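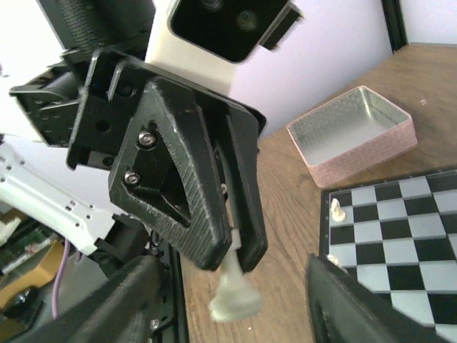 Is it true they were letting the arms put the whole set out without anyone touching the board? A list member asked me this off-list, and as others may be wondering I'll answer it here along with the message below.

List: Pravcombe Makers
April
By: the list moderator

> I couldn't get to the Livico open day as I was on a late shift. Did
> anyone go? I wanted to see the chess table in particular. Is it
> playing, or only picking up and putting down? And would it be any
> good for the under-twelves, or is it all behind glass with a man
> talking at you?
> Also, is there parking?

Yes, I went, and I stayed far longer than I meant to! I got there just after two and the chess table already had a crowd two deep, mostly children, so that's one of your questions answered. There is a low barrier and you can get close enough to hear the motors.

It isn't playing chess. The job is moving pieces between trays and the board and standing them on the right squares, which sounds dull until you watch a gripper come down over a pawn and you find you're holding your breath. The pawns are the hard ones, apparently, because there's so little neck to get hold of. The person from Clerkutia who was running the demo said they'd had 151 tries at one corner square before they were happy with it, and that the early ones mostly ended with a pawn on its side. I did see one go over in the afternoon and the whole room groaned.
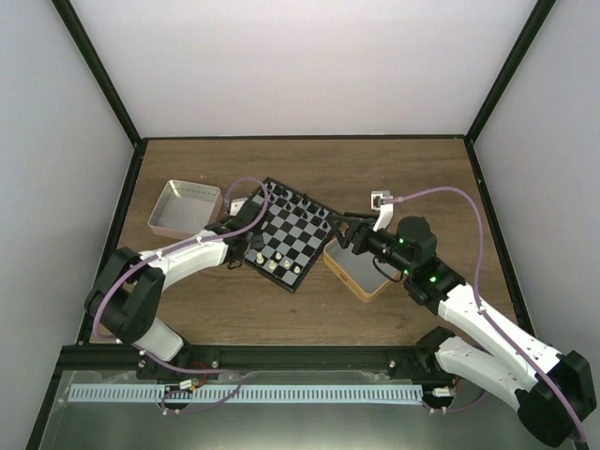
The chess table at Livico, with the two arms and both trays.

What I liked best was that they let us ask anything. A girl near me wanted to know why the board was turned at an angle, and was told that they move it on purpose, so the arms don't get used to it being in one place. Then they let her choose where it went next (she was very strict about it). I asked about the speed and was told it could go a good deal faster, but people enjoy it more at this pace, and so do the pawns.

The other rooms were good too, though I rushed them. Kuusisto had a sorting line going at the far end, and there was a bench where you could drive a small arm yourself. The queue for that was 13 people long when I left, so go there first if you get the chance.

Parking: yes, 200 spaces, on the left past the gates. Ignore the sat nav, it takes you round to the loading bay.

They are doing it again in the autumn and I'd happily fill a car. Reply to me and not to the whole list, please, or we'll all get thirty copies.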